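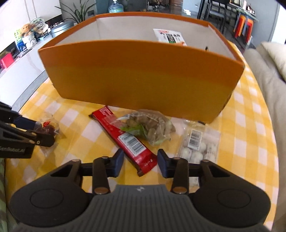
Single-serve snack packaging should be designed back side first. Most of a pack's life is spent out of its display tray, in a drawer or on a table, and which face ends up on top is a matter of chance. Tip a few packs out on a checked tablecloth and the weakness is plain: a long red bar lies with its barcode panel up, and a flat clear package next to it shows a tilted barcode sticker over its whitish contents. Both surfaces serve the checkout scanner. Neither was laid out for a person choosing something to eat.

The usual answer is that the barcode has to go somewhere. It does, but its position on a bar wrapper is often settled last, after the front artwork has been approved. Dimas Yusof, who laid out wrappers at Lakon before moving to Latuheru, puts the normal allowance for back-panel work at an afternoon. The name of the product is repeated there only if space remains. In my view it should be the first item placed, in type that can be read at arm's length, with the code moved toward one seal.

Clear film has a different problem. It is sold on honesty, the buyer sees the food, and for large regular pieces the claim holds. For lumpy brown pieces it does not. Glare off the folds competes with the contents, and a brown lump may be ginger, jerky or brittle. A matte label of modest size does more than an extra window.

Cost is the serious objection. Farah Sitompul, who buys film for small producers, points out that a run of 1,000 bags leaves little margin for a second printed face, and that stickers exist for exactly this reason. I accept that for a run of 300. I would still ask for the sticker to be applied square, and for the product name to be set larger than the batch number – a change to the template that adds nothing to the price of the roll.

Osby altered its template in August. The name now runs along the top edge of the sticker in bold, and the ingredients start on the line below.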